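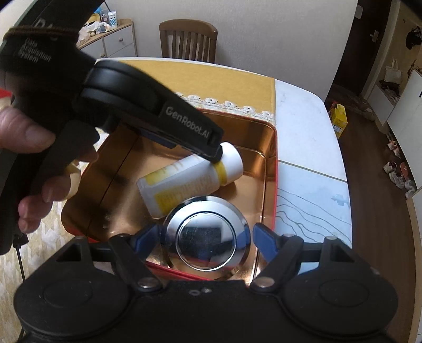
Galgate's first question on reading the draft was why a pair of hand-held grippers should need a maintenance budget at all, given that they have no motors worth the name and a person does the lifting. Fair enough, and I had the same doubt in January. The answer is in the pads and the pivots.

Tovard hand-held gripper pair: upkeep report, second period

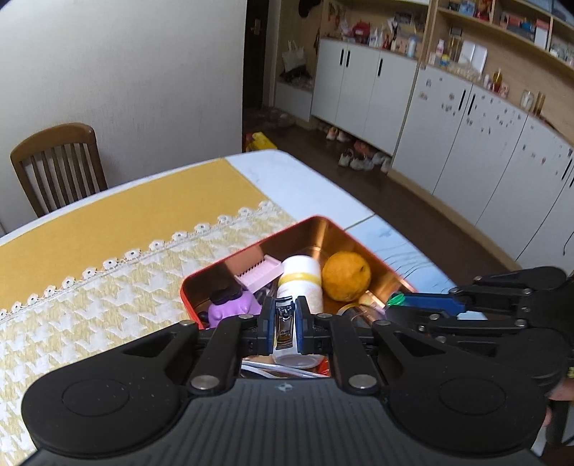

Submitted by Ctibor Murín
Filed under: Equipment / Progress

We logged 1422 pick-and-place runs with the pair, packing and unpacking small household things from a tin. Of these, 297 were thrown out. The supplier's view is that operators were careless. I don't buy it. After we retightened the pivot screws and cleaned the blue pads, the next 1000 runs lost 116, with the same operators and the same tin.

That is an improvement. It does not prove the cause. We did both jobs on one morning, so I can't say which of them helped, and Godoy's claim that pad cleaning alone would do it remains untested.

Current routine, per device:
Wipe both pads before the first run.
Check the pivot screws for play, left and right.
Close the fingers on a smooth metal item and look for slip.
Check that the cable doesn't pull at the handle.

The Zurnex calibration kit has been less use than promised. Two checks in a row gave different zero positions for a closed grip. I would hold the second payment until they explain it.

Still open: spare pads, and a written torque value for the screws. We are tightening by feel.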